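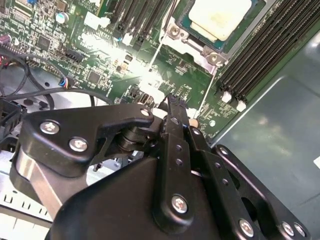
Reviews > Parts & Supplies > Pastes and cleaners

Drura thermal paste cleaner kit, short review

By Elsie Hebden
April 2019

Old paste is the bit of a server job I put off. Fans, drives, memory, fine, all that is quick. Then you get down to a chip with a thick off-white coat over most of the lid and only a thin green edge showing round it, and there go the evening plans. So I bought the Drura kit, the bigger one, after going through most of a bottle of Pimgate fluid in February and not loving it.

What you get: a bottle of cleaner, a pack of lint free wipes, a plastic scraper, a handful of foam swabs, and a tube of their own paste. Comes in a zip pouch. Pouch is nicer than it needs to be. Instructions are one folded sheet, tiny print, I read half.

The fluid first. It smells of orange peel, strong, open a window. Works slower than plain alcohol for the first minute and then much faster. Put a few drops on a wipe, lay it on the paste, leave it, go do something else. When you come back the stuff slides instead of smearing. With alcohol I get the smear every time and end up pushing gray soup toward the edges, and the edges are where you don't want it. Don't pour the fluid straight on the chip. I did that on a scrap board and it ran everywhere.

The scraper is good. Soft enough that it hasn't marked a lid yet. Flat end for the middle, narrow end for the sides. Mine has gone a bit fuzzy along the tip but still does the job, and you can trim it with scissors.

Wipes - fine. Not great. They hold together when wet, no fluff, but they're small and I go through them fast. I now use the Drura ones for the last pass only and cheap coffee filters before that. If they sold just the wipes in a big box I'd buy teh box.

Swabs I didn't think I'd need and now I'd miss them. The pointed ones get into the corner between the lid and the board of the chip where a folded wipe just skates over.

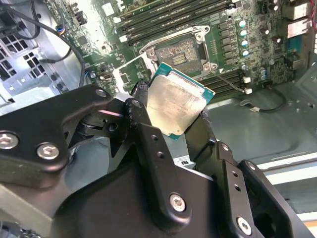
One complaint, and it's the reason this isn't a top score. The fluid alone does not leave a clean finish. It gets the bulk off and then you have a haze. You know the look, lid is mostly bare metal but cloudy and streaked, and the engraved lines in the middle are barely readable. I want to be able to read those without tilting the thing under a lamp. A second pass with the same fluid just moves the haze about. What fixes it is a wipe with alcohol at the end, which Drura don't include and mention once on the sheet, near the bottom. Put a little bottle in the pouch, come on.

Also do the cleaning with the chip well away from the socket. All those contact pins sitting open, one drip or one snagged wipe and you've bought a board. Plastic cap back on the socket, chip on a mat, then start. Kit has no mat. Wainwright throw one in with theirs, though their scraper is junk.

The paste in the tube: ok. Spreads easy, a little runny. Temps came out the same as what I had before, within what I'd blame on the weather. I wouldn't buy the kit for it.

How long does it last? The bottle goes further than it looks, I'm on the same one after a whole stack of boards and it's still over half full. Wipes ran out ages ago. Cap leaks if you store it on its side, so dont.

Would I get it again, yes, for the fluid and the swabs. Doing one home PC once every few years, skip it and use alcohol and some patience. Four out of five.

Recent in Parts & Supplies
Pimgate fluid: cheap, smelly, slow
Wainwright bench mat, one year on
Hostelitz rack screws, box of 1000
Drura small brush set
Which swabs shed and which don't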